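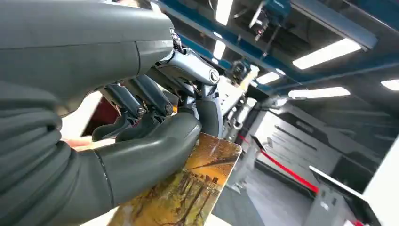 Card pinched in the hand's grasp, a curled finger across its upper face.

Setting up a key card pickup and present task with the Clorkora hand kit

Applies to: Clorkora hand kit, firmware branch 3, with the Eletum motion package
Last revised: Wednesday, December 31, 2025

This guide covers teaching an arm fitted with the Clorkora hand to take a hotel key card and present it to a flat target. It assumes the hand is already mounted and powered and that the Eletum console recognizes it. Wiring is covered in the installation sheet.

The kit tested was the two-arm version on a wheeled base, rented from Distside for evaluation. The single-arm bench version uses the same finger profiles, so everything from step 2 onward applies to it as well.

What you need

Clorkora hand with wrist camera
Eletum console on a laptop
Key cards with rounded corners (laminated paper samples bend too easily)
A flat target, phone-sized or slightly larger
A table with a matte top
Floor tape

Step 1. Park the base and check arm clearance

Mark the parking area before bringing the base in. Lock the wheels from the console, then lower each arm slowly to its lowest permitted pose and stop. Look at the gap between the forearm cuff and the wheel on that side. The default limits are set for a taller column than the one Distside supplies, and the hand can come down close to the floor at full extension.
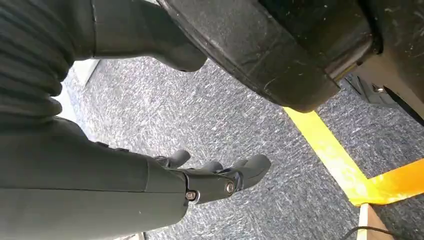 Low pose check: fingers loosely curled, palm down over the carpet, wheel at upper right.

If the fingers can touch the floor or the tire, raise the lower limit in the Eletum console under Arm, Limits, Z floor. Save, power cycle the arm, and repeat the check. Keep cables out of the area the hand sweeps through – the limit does not know about them.

Step 2. Load the thin object profile

Open Hand, Profiles and select Thin Flat. This profile brings the thumb across first and closes the fingers against it. Set closing force to 20 on the console scale. The default of 13 holds a card in still air but lets it rotate when the arm accelerates. Values above 20 made no difference to rotation in our tests and left bent corners on the thinner cards.

Do not use the Pinch profile. It is meant for small round objects, and a card held that way pivots freely.

Step 3. Teach the grasp by handover

Have one person hold the card by one short edge with the other short edge toward the hand. Press Close on the console and let go only when the force reading settles. The thumb should end up near the middle of the card face. A thumb too close to one edge gives a weak hold; open the hand and start over. Adjusting the card while the fingers are closed loads the finger joints from the side, and the manual warns against it.

Record the pose as Grasp A. Repeat with the card turned end for end and record it as Grasp B.

Step 4. Teach the present motion

The target can be fixed in a stand or held by hand. Start with it held by hand. A person can give way slightly if the approach is wrong, and a stand cannot. Approach at low speed with the card face parallel to the target, stop at contact, and record.

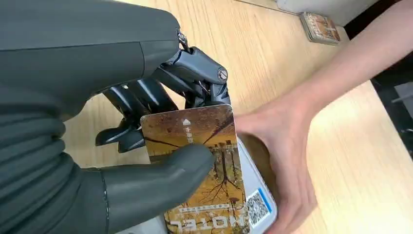
Step 5. Adjust contact

Play the motion back with the target in the same place. Three settings matter:

Approach speed. Leave at Low until the motion has played cleanly several times.
Contact stop. Set to Soft. Firm pushes the card back into the grip and shifts it.
Dwell. Set by your reader. Start with one second.

If the card slides down through the fingers at contact, go back to step 2 and check that the profile was saved. The console reverts to the default force when the arm is power cycled with unsaved changes.

Step 6. Move the cards to a holder 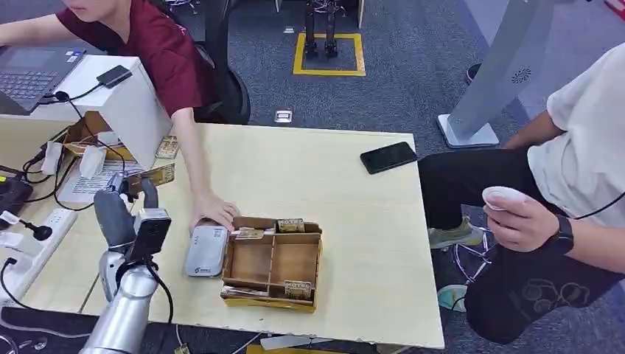
Clorkora sells a molded card rack with the kit, and it works, but the slot spacing is fixed. We preferred to teach pickup from a general-purpose tray. A wooden compartment organizer does the job, with the HOTEL packets placed along its top edge and against its front wall so that each stands clear of its neighbors. Teach one pickup pose for each position and name it after the position – the Eletum list sorts by name and has no folders. Keep hands off the tray during playback.

Notes on the kit

The rental package is listed by Distside as item 1398 and includes the hand, console license and one spare finger sleeve. The sleeve cleans up with a damp cloth. Dust on it reduces grip noticeably.

The wrist camera is mounted close to the knuckles, and a closed hand takes up much of its view. For aligning the card with the target, a second camera above the table is more useful. Hinds makes a clamp that fits; we have used it since November without problems.

Profile export is still missing from the console. Write down your settings before returning a rental unit, as Distside resets the hand on receipt.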